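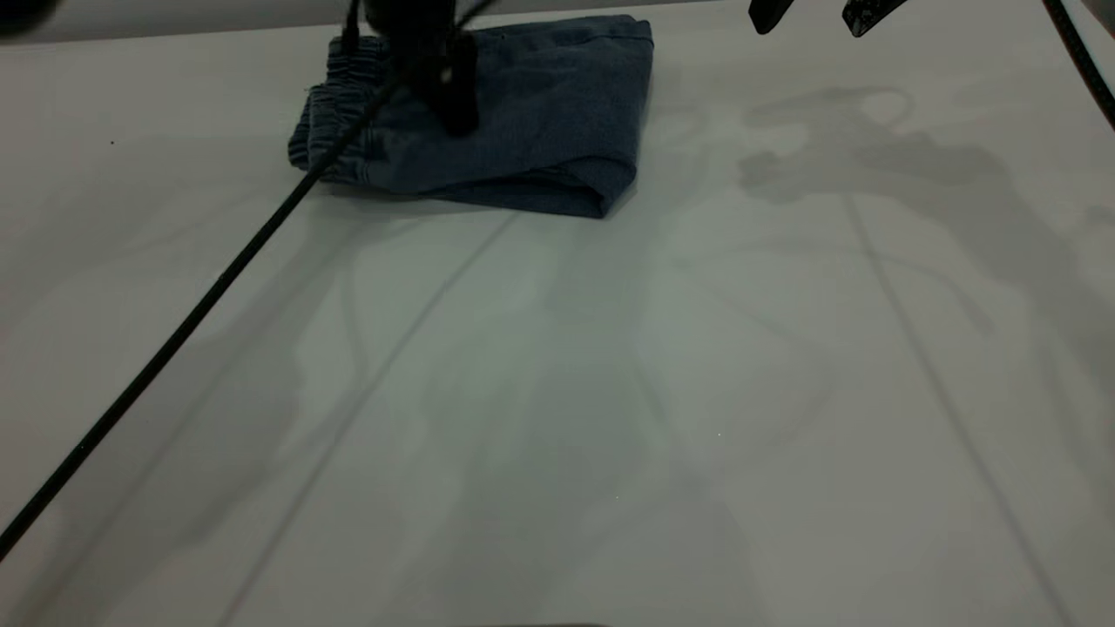 Brerko opens orders for its Nurix two-arm folding kit

27/03/2019 - I'm Anika Pettigrew, I run product at Brerko, and I've been itching to write this one! Our Nurix kit is on sale as of this morning. You get two arms, two grippers, the cables and the folding software, and it goes on any flat table you already have.

We picked jeans as our test garment, the elastic-waist kind, as denim is heavy and a ruched waistband never wants to lie flat (ask anyone on our bench team). Over the winter we folded 3283 pairs at our Domínguez workshop, and the last 941 were done with the software we're shipping now. Setup takes about 11 minutes once the arms are bolted down.

The first 500 kits go out in June through Grollier, our distributor, who'll also handle spare fingers and repairs. It folds pants and shorts for now. Shirts are next on my list, and sleeves are giving us a hard time, so please don't ask me for a date yet!

For prices and demo bookings, contact the Grollier sales desk. Press questions can come straight to me at Brerko.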